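Chapter 7
When the Tool Loses Its Place

Start with a failure. Most of this book is about systems doing what they should and you'll learn less from those.

Grekcombe, a bathroom fixtures showroom, August. Two hand-held grippers, one operator, a list of short tasks to record around the tubs and vanities. The job was called Brumwood internally. 483 recordings by the end of it. Looked fine on the day. Back at the desk, 80 of them had a jump in the tool path — the gripper is at the tub rim, and then according to the log it is 15 inches inside the wall. One sample later it's back.

No alarm. That's the part to remember. A jump like that, fed straight to an arm as a motion command, is a safety matter. The arm will try to go there, fast, and whatever is in between gets hit. 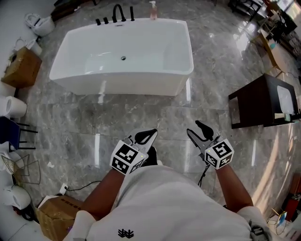
So what failed? Three candidates, and we will take them in the order the team did, wich was not the best order.

Clock drift between the left and right tools. Checked first becuase it had bitten them before. Ruled out in an afternoon.

Cable strain. Costel Ardeleanu, who ran the review, wanted this one looked at properly. A tugged connector can drop samples, and dropped samples can look like a jump if the software fills the gap badly. Two recordings fit. The rest didn't.

Marker tracking. This was it. The software finds the square patterns on the tool and works out position from them. Give it a bad view — steep angle, glare, a hand partly in the way — and it may still return an answer. A wrong one, with no warning attached.
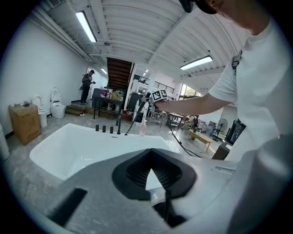 Reach is where marker tracking gets hard. A person working over a deep fixture bends, turns the wrist, and the pattern turns with it. Leaning across a tub with one bare forearm out and the wand angled down at the rim, the operator is thinking about the rim and has no reason to think about the marker. Add a glossy white surface and ceiling lights and you have a second problem, covered in 7.3 under reflections.

The fix came in 2 parts. A speed limit on the logged path, so any step faster than a human arm gets flagged and held back. And a confidence score saved with every sample, which the old Onetti format had room for and no one was filling in. The Kälin method in 7.4 does both at once but needs more computing time.

Before you read on, write down:
What should an arm do when it gets a position it can't trust? Stop, slow down, hold the last good one?
Who gets told, and how soon?

Keep your answers. Section 7.5 comes back to them, and holding the last good position is less safe than it sounds if the arm is already moving.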